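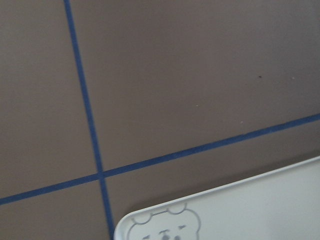

Femstead to decide on second pair of packing arms in November

May 13, 2020

Femstead, the fruit box and gift basket supplier, will wait until November before it decides whether to buy more robot arms for its packing room, the company said in a notice to its member growers.

The notice sets out a spending plan for packing equipment over the next budget year. It covers one two-arm station, spare gripper fingers, cameras, a service contract and a small sum for work surfaces. A second station is listed as an option, with no money set aside for it yet.

Femstead has been working with Huvetti, an integration firm, on handling loose fruit that goes into baskets by hand today. Bananas were put on the list early. They bruise easily, they curve in different directions, and they make up a large share of the mixed baskets the company ships.

Under the plan, the first station would be leased for nine months with the right to buy at the end. Femstead said it had looked at buying outright but preferred to keep the money free until it knows how much the arms can take on. The lease includes setup and two service visits. Gripper parts are billed separately.

Tables and floor space are being handled in-house. The company is using plain surfaces marked off with blue tape, and plans to keep doing so until the layout is settled. Permanent fixtures would be priced only after that.

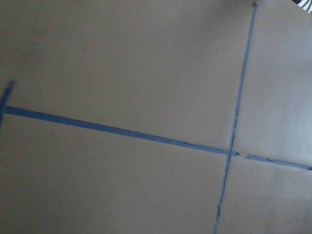
Blue tape marks out the work surface. Replacement tape and table coverings are a separate line in the plan.

That line is small, but the notice spends a full paragraph on it. Tape lifts and tears with use, and Femstead wants the cost of relaying it counted as part of running the station. Earlier equipment budgets put supplies of this kind under general maintenance, where they were hard to trace back to one machine.

Two suppliers were asked to quote on grippers. Hamann offered a two-finger model with a longer warranty and a higher price. Flukus offered a lower price per unit but a longer wait for spare fingers. Femstead has not said which it will choose, and the notice gives no prices for either one. It does say that delivery time for spares will count as much as the purchase price - a station that is waiting for parts still costs money under the lease.

The company also plans to budget for staff hours. Each packing shift would have one person trained to restart the arms, change fingers and move trays and baskets into place. Training is expected to take seven working days per person, and those hours will be charged to the project.
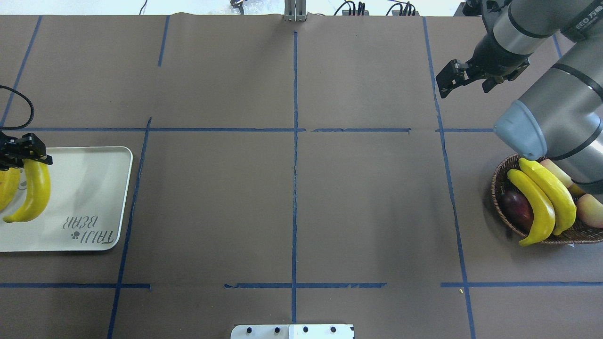

What the November review will cover

Femstead said the decision on a second station will rest on the following points:

Packing rate. The station is to be measured against a target of 38 finished baskets per shift, using the standard mixed fruit basket.

Fruit damage. Bananas, apples and other soft-skinned fruit will be checked after handling, and the share set aside will be compared with hand packing.

Spare parts. The company will add up what it spends on fingers, cables and surface materials during the lease.

Space. A second station would need room now used for carton storage. Moving the cartons has been priced separately and is left out of the equipment total.

The notice puts the trial order volume at about 200 baskets, to be packed outside the holiday season. Orders for the holidays themselves will be packed by hand as in past years - the plan makes no change to seasonal hiring.

Member growers can send written questions to the Femstead office before the budget goes to a vote. Copies of the full spending plan are available at the front desk on request.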